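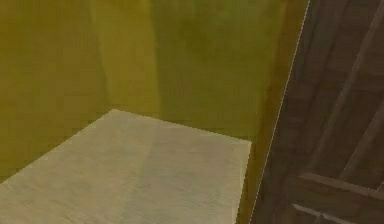 Le Ceton est une petite passerelle radio pour capteurs, pensée pour les ateliers, les serres et les bâtiments où tirer un câble réseau relève du parcours du combattant. Il écoute jusqu'à 449 capteurs, garde leurs mesures en mémoire quand la liaison tombe, puis renvoie tout dans l'ordre dès qu'elle revient. Côté pose, son boîtier mat se tient à plat, sans vis ni support. On peut aussi le fixer sur rail, la pince est dans la boîte.

Ce qu'on aime vraiment, c'est la mise en route. On branche, on attend que le voyant passe au bleu fixe (environ 15 secondes), on ouvre la page locale et les capteurs Flareck déjà sous tension apparaissent tout seuls ! Les modèles d'autres marques s'ajoutent à la main, avec leur clé. Huia Ormsby, qui a écrit le module d'appairage, y a glissé un mode « silencieux » bien pratique : la passerelle écoute sans répondre, le temps de vérifier la portée dans chaque pièce.

Les échanges sont chiffrés de bout en bout et chaque Ceton sort de l'atelier Hurnuvetti avec son propre certificat, gravé dans un composant séparé du processeur. Les mises à jour sont signées. Si l'une d'elles échoue, l'appareil redémarre sur la version précédente et le signale dans le journal.

Caractéristiques
Alimentation : 9 V continu ou PoE
Réseau : Ethernet, Wi-Fi en secours
Mémoire tampon : 1 000 mesures par capteur
Protocoles : MQTT, HTTPS
Montage : à plat ou sur rail DIN
Dans la boîte : passerelle, antenne, pince de rail, bloc secteur

Compatibilité
Les concentrateurs Ruddock de première génération doivent recevoir le micrologiciel de juillet avant d'être reliés au Ceton. La procédure, rédigée par Hryhorii Skoryk, se trouve dans l'onglet Documents, avec le schéma de câblage et la liste des capteurs testés.

Fiche mise à jour le mercredi 3 janvier 2024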